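Hikham opens two-arm planning layer to outside labs

Hikham has released the planning and scheduling software behind its two-arm kitchen work, along with the simulated kitchen in which it was developed. The package, called Tistalel, went up in October 2024 under a licence that allows research use without charge. Commercial terms are being handled separately.

Tistalel sits between a task description and the joint controllers. It takes an ordered set of goals, such as moving an item from a container to a board or cutting an item on the board, and decides which arm does what and when. Earlier versions planned the two arms as one system, with a single search across all joints. The released version plans each arm alone and then checks the pair of paths against each other in time.

Where two paths conflict, the scheduler first tries to delay one arm. If the delay would exceed a set limit, it asks for a new path for the arm with the lower priority. Priority normally goes to whichever arm is holding a tool.

"A blade changes the sums," said Yee-man Tsao, who leads the planning group at Hikham. "We treat the knife as part of the arm and put a margin round it that grows with speed. The other arm plans as if that whole volume is solid."

The margin was the subject of most of the changes made since June, when a closed version was sent to two partners, Hollmann and Mundar. Hollmann's engineers reported that the tool-holding arm often stopped well short of the board and waited while the other arm completed a reach that came nowhere near it. The cause was a fixed margin sized for the fastest permitted motion. Scaling it to the commanded speed cut median waiting time by 38 per cent on Hikham's own test set, according to the release notes.

That test set has 17 kitchen tasks, of which 11 need both arms to move at once. The layouts vary the position of the cutting board, the container and the produce, and the worktop finish and wall pattern are changed between runs so that the perception module does not come to depend on them. Hikham has published the layouts and the random seeds, but not the recorded trajectories.

Perception in the release is limited. It estimates the pose of known object types from a colour image and a depth image, and returns a confidence value for each. Objects that fall below the threshold are passed to the planner as obstacles and cannot be grasped. Dark, glossy vegetables remain the weakest class, mainly in orientation, where highlights along the skin are sometimes read as an edge. Reaching over the side of a deep box is also slower than it should be, as the grasp sampler rejects most candidates for wall contact before it finds one that clears.

Cutting is handled as a scripted motion once the blade is in position. The simulator swaps a whole item for pre-cut pieces when the stroke is complete and does not model cutting force. Ye-ji Shim, who maintains the simulator, said a force model was being worked on but would not be in the next version.

"People should not tune a cutting controller on this," she said. "It is there to test who goes first, who waits and whether the hand-over of space is clean."

Mundar has connected the scheduler to its own motion library in place of the one supplied. Dong-hyun Sun, a software engineer at the company, said the interface needed seven calls to be written and that the most awkward was time scaling, as Mundar's library sets its own speed profile and does not expect to be told to slow down halfway along a path. A patch that allows a path to be split at the point of delay has been accepted into the main branch.

The package runs on Linux and can be used without a display. A replay tool shows both arms' schedules on a shared timeline and marks each delay with the pair of links that caused it. Bug reports go through the project's public tracker.

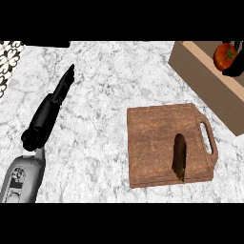 Simulated two-arm kitchen task, with one gripper at the tomato in the box and the other arm to the left of the cutting board. Render: Hikham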